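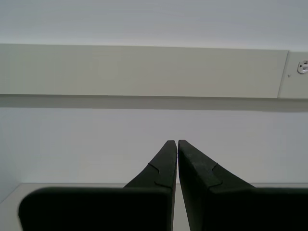

Canan Akyol asks for the breaker to be switched off before the first cover comes away, and for it to stay off until step 9 is finished. The rest of this section assumes that has been done.

4.2 Adding a circuit to an existing Femmont raceway

Parts needed: one divider strip, 2 end clips, one device bracket, cable as listed in Table 6.

1. Turn off the breaker that feeds the raceway. Lock it if the panel allows.
2. Test every outlet on the run with a voltage tester.
3. Insert a flat blade under the lower lip of the cover, near a joint. Twist until the lip releases.
4. Work along the cover by hand. Do not pull from the middle.
5. Snap the divider strip into the center channel. Cut it 2 inches short of each device bracket.
6. Lay the new cable in the upper channel. Keep data cable in the lower channel.
7. Fit the end clips.
8. Mount the device bracket and connect the outlet as shown on the wiring sheet.
9. Press the cover back on, upper lip first.
10. Restore power and test again.

CAUTION: Power and data cable must not share a channel, including at corners.

Note: Covers with part number 279 have no release lip. Slide them out from the end of the run.

Note: Runs installed by Uvbridge may use bracket 1442. It takes the same screws but sits deeper, so check the cable bend before closing.

If a cover will not seat, go back to step 6 and look for cable lying across the divider.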